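Does Votham council take soft plastics in the yellow bin?

We moved here in May and the old place let us put bags in. The sticker on the lid has faded and I can't read it.
Posted by Réjean Cloutier

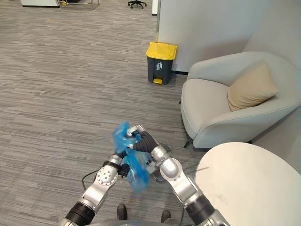 Votham, July 2019

Gordon Thibodeau
No. Bags and cling wrap go in the red bin. They jam the sorting line. Bottles and tubs are fine, any colour. Ring the council for a new sticker, mine took nearly 15 days.

Stolach346
Pretty sure the shops on Mandulach Road have a drop-off for them.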